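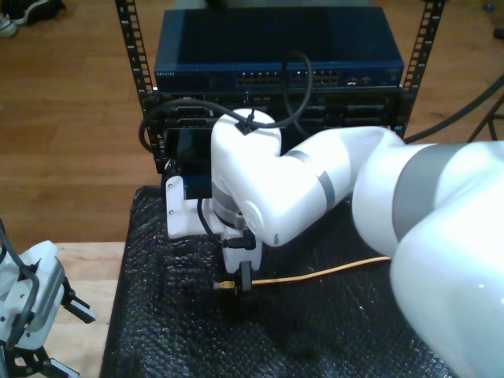 A small equipment rack with a network switch; in front, a yellow patch cable with its RJ45 plug.

Patch cable (also patch lead or patch cord) is a short cable used to connect one device to another inside a rack, a cabinet or a room. In computer networks the word most often means a copper Ethernet cable which has an RJ45 plug on both ends. The process of connecting such cables is called patching.

Construction

Inside the cable there are eight thin copper wires, twisted together in four pairs. The twisting reduces the disturbance from neighbouring wires. Patch cables normally use stranded wire, which bends more easily than the solid wire placed in walls. The plug is usually of clear plastic, so that the order of the wires can be checked from outside. On its side is a small latch, which holds the plug in the port until it is pressed.

Many cables have also a boot, a soft sleeve behind the plug. It protects the cable against sharp bending, and in some types it covers the latch. Ribs on the boot give a better grip to the fingers.

Colours

The colour of the jacket has no influence on the signal, and there is no general rule for its meaning. Each site makes its own. In the teaching rooms at Kallby, for instance, yellow is kept for connections between switches and grey for desks, while the Brosum archive uses one colour per floor. 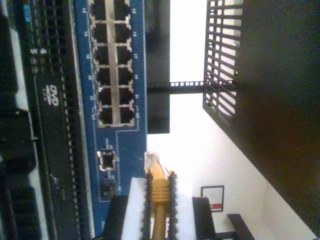

Ports and numbering

The ports of a switch are commonly placed in two rows, and each port carries a printed number. In many models the odd numbers are in the upper row and the even numbers in the lower one. One or more ports may stand apart from the main block. These can serve for management or for the link to another switch, and the manual of the device should be consulted before they are used.

A plug fits in only one position. It is pushed in straight until the latch clicks. Where the ports are close together, the cable is best held directly behind the plug.

Length and order

A complete copper channel may be up to 100 metres long, but inside one rack a cable of 50 cm is often sufficient. Cables which are too long form loops in front of the devices and make the labels difficult to read. In her handbook Order in the Rack, Kristýna Slanina recommends a label on both ends of each cable, and a written list which is renewed every April.

See also: Network switch; Patch panel; 19-inch rack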